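Laundry and Bedroom Assistant, part-time
Ellery Guest House, Wirdale

We are looking for a part-time assistant to help with guest laundry and bedrooms from July. The house has 18 bedrooms and most guests stay for a week or more, so there is a steady load of personal laundry as well as the sheets and towels.

The work

You will collect laundry bags from the landing at 9 a.m., sort and wash the clothes, and bring them back to the right room the same day. Clothes are folded on the guest's own bed and left at the foot of it. Shirts go on hangers. Pants with an elastic waist are laid out full length, smoothed from the waistband down, then folded in half lengthwise and in three. Please don't iron anything unless the guest has asked for it on the slip.

You will also make beds, dust shelves and headboards, and restock soap. Things that guests keep on their shelves stay where they are.
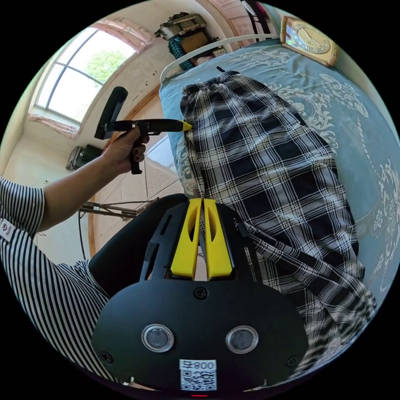 Plaid pants laid out on the bed.

Hours and pay

The job is up to 40 hours every 2 weeks, mostly mornings. Pay is hourly and is discussed at interview, with meals included on working days. There is one late shift a month, ending at 8 p.m. Training takes three mornings and is paid. You will work alongside Jolanta Bednarek, who runs the laundry room.

What we ask for

Experience in a hotel, care home or laundry is useful but not required. You should be able to read care labels, climb two flights of stairs with a full basket, and keep a written record of what came from which room. A basic knowledge of stain removal helps. We supply aprons and shoes.

How to apply

Send a short letter with the names of two people we can contact to Maxine Donnelly at the front office, or hand it in at the desk before 5 p.m. Tell us which mornings you cannot work. Interviews last half an hour and include a short folding task.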